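How to log a stranded skate or ray egg case on the beach

Quick version, writing this between tides. Full protocol is in the Sivari shore guide if you have it.

What you need: bucket, ruler with mm, pencil (pens die in the damp), a few zip bags, phone with location on. Gloves if you're picky.

When: an hour or two after high water, best after a blow. Walk the wrack line, the dark strip of weed. Not the wet sand, stuff there gets pulled back out.

1. Pick your stretch. 600 meters is plenty. Note start and end points.

2. Walk slow. Turn weed over with your foot, then by hand. Small cases curl up when dry and look like bits of kelp. You will miss some, fine.

3. Check it's empty. Hold it up to the light. If something moves inside or it feels heavy and sealed, put it back in the water past the break. Don't bag it.
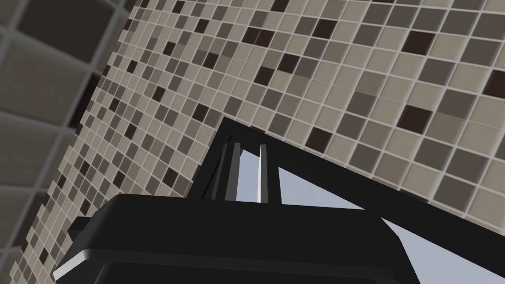

Amrit Thibodeau: On Raudsepp beach we get a lot that are sealed but rotten. Smell them first, if it stinks there's no point wading out. I still write those down as "dead, full".

Good point, added to the form.

4. Soak the empties. Tap water is ok. Give it 30 minutes for little ones, overnight for the big leathery ones. They go back to nearly the right shape, and you cant measure properly without this step.

5. Measure. Length of the body WITHOUT the horns, then width at the widest part. Horns get their own line. Note if one is snapped.

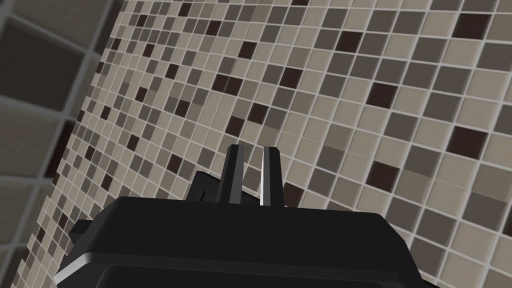

Black gripper with its two fingers upright.

6. Look at the horns. Long and curved at one end, short at the other? Curly tendrils? Tendrils usually means catshark, so different sheet. Write down what you see before you open the key, otherwise you talk yourself into a species.

7. Photograph both sides, ruler in shot, plain background. Flash off, wet cases glare.

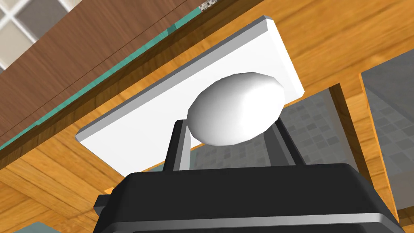

8. Bag and label. Date, beach, your initials, case number. Write it like this: Sat 11 April, Stalus Point, no. 5. Pencil on paper, paper inside the bag. Dry the case first or it goes moldy by June, ask me how I know.

9. Send in the sheet even if you found zero. Zeros count. People allways skip them and then the totals look better than they are.

Not sure on the ID? Put "unknown skate" and leave it at that.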